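How to wipe down a wooden table without making it worse

Posted November 7, 2024, filed under Surfaces

I have a pale wooden table which does the work of three rooms. It is where the post goes, where the dishes end up, and where people put mugs down after looking directly at the coaster. Over the years I have cleaned it badly in most of the available ways, and this is the method I've settled on.

What you need

A rectangular sponge, the ordinary yellow sort
A bowl of warm water
A drop of washing-up liquid
Two dry cloths (one will do, but you'll regret it)
A wire rack to stand the sponge in afterwards

You can buy a special table spray. I had a bottle of Restix once, bought in May in a fit of self-improvement, and it smelled so strongly of lemons that we ate in the other room until it had worn off. Washing-up liquid costs less and keeps its opinions to itself.

Step 1. Clear the table

All of it. Wiping around a pile of letters leaves a neat island of dirt the exact shape of a pile of letters. The only thing I let off is the rack, and even that gets moved halfway through. 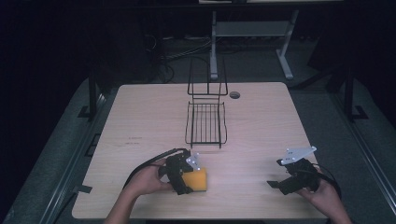
Sponge at the ready, with the wire rack still in the middle of the table.

If your rack has a tall back, like mine, lift it by that and set it down again flat. Dragging wire across wood is how you get scratches, and you will then spend years telling visitors they came with the table.

Step 2. Get the crumbs off dry

Sweep them into your hand with a dry cloth. Go gently round any cable hole, as anything that goes down it lands on the floor and will be found by somebody in socks. If you skip this step and start with the wet sponge you will be making a thin porridge.

Step 3. Wring the sponge out, then wring it out again

Dip the sponge, squeeze it hard over the bowl, and when you think it's done, squeeze it once more. It should feel damp and faintly disappointing. A puddle on a wooden top will find the one place where the finish has given up.

Step 4. Follow the grain

Look at the table before you start, preferably with the light coming across it. Mine is a Brorkden, paid for over more months than I care to discuss, and I'd owned it for ages before I noticed which way the lines ran.

Work in long strokes along the lines, from the far edge towards you. Small circles feel thorough, but they mostly move the dirt about and leave smears that show up the moment the sun comes out. Where the grain loops round on itself, don't try to follow every curve. Pick the general direction and carry on with your life.

Turn the sponge over when the first side looks grubby. Rinse, wring, repeat. 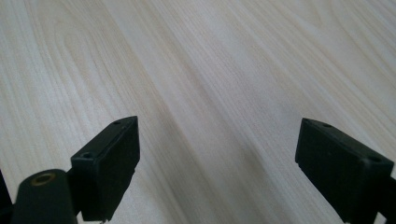 DRYING AND CHECKING

Dry straight away with the second cloth, again along the grain. Then crouch until your eye is level with the top and look across towards the window. Dull patches want another pass with a barely damp sponge. Bright patches may just be the light, so move your head before you reach for the bowl.

Sticky rings: lay the damp sponge flat on the ring for 90 seconds, then wipe. Don't use the scratchy side of anything.

Faint old marks: try once, politely. If they stay put, they live there now. I went at one for an entire evening and ended up with the same mark in a shinier surround.

Afterwards, rinse the sponge, squeeze it and stand it upright in the rack where the air can get at it. A sponge left lying in its own bowl smells like a pond by morning. Put the rack on the draining board while it drips, or you'll be back at Step 3 before supper.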